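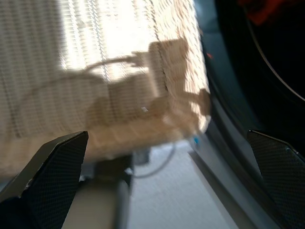 1 July 2025, Stuvthorpe, laundry corner

Laundry duty again. Gerrit Visser drew up the rota, and his own name seems to have slid off the bottom of it. Beige ribbed cloth first, because it sheds. One edge is going fuzzy and I give it until October. It gets its own load, short program, no spinning faster than it deserves.

Sorting, as agreed with Anas Saber after the pink incident:

1. Pale and beige things by themselves. Check for tags.

2. Navy goes in bunched, one piece at a time, pushed well back past the rubber gasket or the door pinches it.

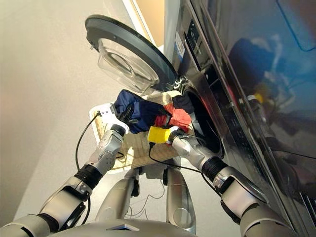

3. Reds last. Always last. Anas still has the shirt.

The door swings wide and stays where you leave it – usually at forehead height. I have asked for the machine to be put on a stand. Kivi says 2 people could lift it, meaning two other people.
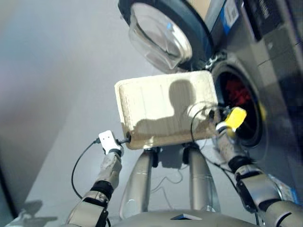

Detergent: we are down to 6 scoops of the Herkine powder. I use 40 ml of the liquid when the powder runs out and have noticed no difference, which I will not be telling Gerrit.

Still to do: mend the navy mesh, wipe the gasket, find whoever keeps washing pens. 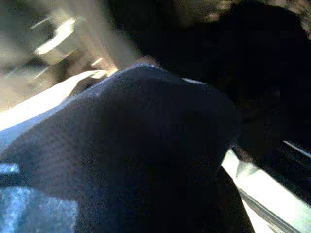
Navy, dotted weave, up close.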